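Subject: Re: [kinamora-fc] Youth transfer window and pitch booking

Dae-han Hong wrote:
> Do the U17 registrations from Huanca carry over,
> or do we file again? Also, which pitch is ours
> in August?

They do not carry over. Each player moving from Huanca needs a new form, signed by both clubs. The league allows 2 transfers per squad after the first match, so file the goalkeeper and the left back first.
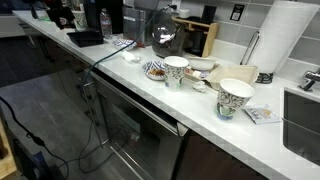
Clubhouse kitchen, sink end

The pitch at Roltness is ours from 6 p.m. The north goal is still out of square and should not be used for shooting drills until the crossbar is reset.
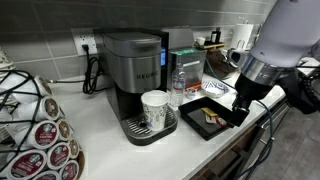 TRAVEL

The away match at Boreo is a round trip of about 3,000 km. The coach company needs the final passenger list before it will hold the seats. Goalkeepers' gear goes in the lower hold. 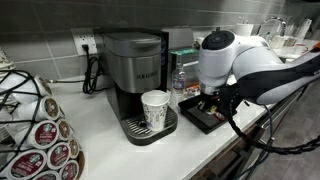
Gate count

Last season's total for home matches was 1,715, youth matches included. The league form wants senior and youth figures on separate lines. Please send the match sheets if you have them; mine stop at the cup tie.

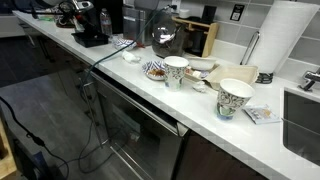
Roltness, August

Draft lineup for the opening match: back four unchanged, Hong in central midfield, one striker. Corners from the right will be taken short. Send corrections to the list and leave the subject line as it is.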